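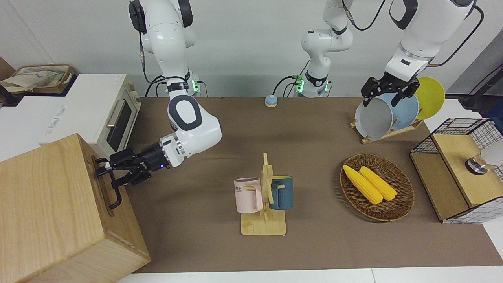 How does a program decide which arm should do which job?

It compares the cost of each assignment and picks the cheapest one that keeps the arms out of each other's way. Most of this chapter is about what goes into that cost.

Chapter 7. Planning for Two Arms

In Chapter 6 we planned for a single arm with seven joints. Adding a second arm doubles the number of joints, but the search grows much faster than that. A planner that needed 800 samples to find a path for one arm may fail with many times that number for two, and a failed search says little about whether a path exists.

There are two common ways to handle this. A coupled planner treats both arms as one machine and searches all the joints together. A decoupled planner finds a path for each arm separately, then adjusts the timing so the links never meet. The second is faster and is what most working systems use. It can also miss solutions that the first would find.

Consider a kitchen task. One gripper is on the handle of a wooden box at one end of the table, and the other is on the rim of a plate in a dish rack near the opposite end. The two goals are far apart, so a decoupled planner is a good choice. Between them are a mug tree and a shallow basket of corn. Both have to be in the collision model, and so do the mugs, whose handles a simple cylinder leaves out.

Contact changes the problem again. Once a gripper closes on a handle, the arm is no longer free to take any path. It must follow the motion the handle allows, a straight line for a drawer or an arc for a hinged door. Section 7.3 shows how to write these limits as constraints.

The exercises use Skekero, the planning library written by Thitima Kaewsai for the Wiriya course. Set the sample limit to 2,000 and the control period to 20 milliseconds before you begin. Older copies of the library, from before the November release, store joint limits in degrees and will give wrong results with the files for this chapter.

7.1 The Joint Space of Two Arms

Let the first arm have n joints and the second have m. A configuration of the pair is a list of n + m numbers.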